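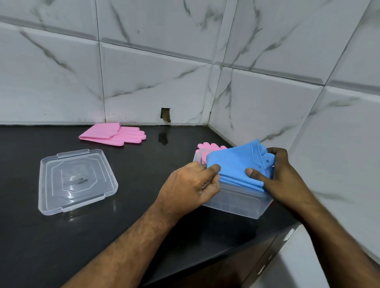 What should go in the drawer closest to the stove? The things you grab while something is already cooking: a spatula, tongs, a wooden spoon, a dry towel. Everything else can live farther away.

Search recipes, rentals, storage

60 shares 6 comments

Meron Berhe gives that answer to almost every client, usually before her coat is off. She has been setting up kitchens for people in Trurkero for six years, most of them renters, and most of them in apartments where the kitchen was squeezed in after the building was already divided. Her business, Tsegaye, is named for her grandfather. He ran a hardware store and kept every hinge and hook in its own marked tin.

"I don't have his patience," she said. "I like to get the big groups right and leave the rest alone. If all your baking things are on one shelf, you'll find the measuring cups."

We met in the Ganier building, where she had just finished a job on the top floor. The tenant had moved from a house to a kitchen with one run of counter and five drawers, and had brought nearly all of the old kitchen along. Berhe spent the first hour without moving anything. She asked the tenant to make lunch.

"People will tell you they cook every night, and then they open the cupboard with the cereal in it three times," she said. "I'd like to see where their hand goes first. A lot of the time the hand is right and the stuff is in the wrong place."

She charges $100 for a first visit. Some clients stop there and do the rest themselves, and she said she is fine with that. She leaves a page of notes, mostly about height. Heavy pots go below the waist. Glasses go at eye level if there are no small children in the home. The top shelf gets whatever comes out at the holidays and nothing made of glass. 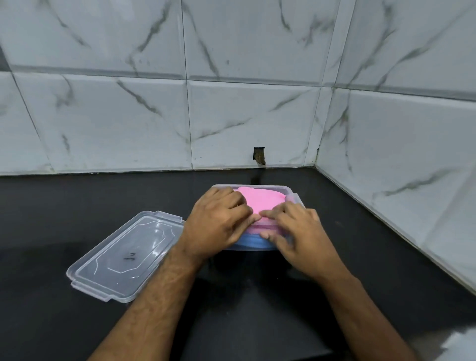
Corner cabinets are the part of the job she likes least. She has tried turntables, wire racks and a pull-out tray sold under the name Sturo, which she used in several kitchens before giving up on it. The tray was fine, she said, but it needed more clearance than the doors in older buildings allow.

"Now I put one large thing in the corner. A stockpot, or the slow cooker. One thing you can see and lift out. If you put small things back there, you're going to buy them again."

She is also careful about how much she asks people to get rid of. Early on she pushed clients to clear out a third of what they owned, and she heard from some of them later that they had bought the same items back. These days she asks them to pack the doubtful ones in a box, write the month on it and put it in a closet. A box marked in April can be opened in the fall.

Renters have a problem that owners don't, she pointed out. They can't drill, and they often can't take down a shelf that is in a bad spot. She relies on tension rods under the sink, hooks that hang over a cabinet door, and freestanding shelves narrow enough to fit beside a refrigerator. She measures everything twice, including the door swing – a step she skipped once, and had to carry a cart back down four flights of stairs.

As for matching containers, she has no strong feeling. "They look nice in a row. But I tell people to start with the ones they have. Square ones waste less space than round ones, and the lid should be something you can open with tired hands. That's about all I care about."

Her own kitchen, she admitted, breaks a few of her rules. The coffee is on the wrong side of the room from the kettle, and has been since she moved in. Her husband put it there on the first day, and by now they both walk to it half asleep.

"I moved it once," she said. "We lasted a week, and then I put it back."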